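Shadow-tolerant path following for a small street robot
Student project report, mobile systems module
Stijn Prins and Henk Timmermans

1. Aim

The project set out to test whether a wheeled robot with one forward camera can keep to a sensible line along a narrow street when the road is partly in deep shade and partly in strong sun. Earlier work in our group used a plain brightness threshold to separate road from pavement. That method was tuned indoors and on cloudy afternoons. It fails when a shadow edge is stronger than the kerb edge.

We compared two methods. The first is the existing threshold method, referred to below as the baseline. The second, which we call Saletti, labels each small patch of the picture as drivable or not drivable from its texture and its position, and gives brightness a low weight. Planning and motor control were the same for both and ran on the Mekness base without changes.

2. Data

Recording was done in July, between late morning and mid-afternoon. The robot was driven by hand and no automatic steering was active while recording. From the full set we kept 1000 frames for training and 200 for testing. Training and test frames came from different streets, so that the method could not learn a particular kerb or shopfront.

The frames were labelled by hand using Flallska, the annotation tool written by last year's group. Each of us labelled half of the training set, and both of us labelled the whole test set. Where the two labels differed, we went through the frame together. Most differences concerned the foot of the kerb, where the raised part and the road are nearly the same grey.

One street was used as the main test site. It has pale concrete paving, a raised pavement on both sides and trees that throw leafy shadows over the road. The shaded side is dark enough that the camera's automatic exposure settles between the two halves and serves neither of them well.

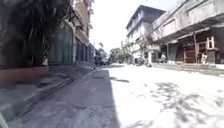
The exposure was left on automatic on purpose. Fixing it for the sunlit half would have given cleaner road texture there, but the kerb on the shaded side would then have been close to black. We also wanted a result that would hold for a robot moving from one street to the next with no operator to adjust it.

3. Method

Each frame is reduced in size and divided into square patches. For every patch the program computes a short list of texture values, the mean brightness and the height in the frame. A small classifier then gives the patch a score. Scores are smoothed over 8 successive frames, which removes most of the flicker caused by moving leaves. The smoothing adds delay, and at walking pace this was acceptable.

The lower corners of the frame need separate handling. On the left, part of the robot's own body shows at the bottom, in a pale grey close to the colour of the concrete. A fixed mask removes this area before any patch is scored. In the first trials the mask was missing, and the baseline regularly joined the body to the pavement.

4. Results

On the test frames the Saletti method kept the shaded and sunlit parts of the road together as one drivable area in most cases. The baseline usually split the road along the shadow line and chose the brighter half. Under leafy shadow it did worse — the grey blotches were taken as separate obstacles, and the planned path bent around them.

Two kinds of error remain with the new method. Thin dark marks on the road are sometimes labelled as not drivable, and the planner then slows down without need. The second error is more serious. Where sunlight washes out the concrete almost to white, there is little texture left to measure, and the score depends mainly on position. A low kerb in such an area can be missed.

People and parked vehicles were not part of the labels. The range sensor handles them on the Mekness base, and its readings override the camera at all times.

5. Further work

The Ndung'u data set, recorded by a parallel project with a wider lens, should be run through the same classifier to see how far the weights depend on our camera. Taking two exposures in quick succession is the simplest remedy for the washed-out areas, but it halves the frame rate and the smoothing length would have to be set again. The labels and the mask file are stored with the project code.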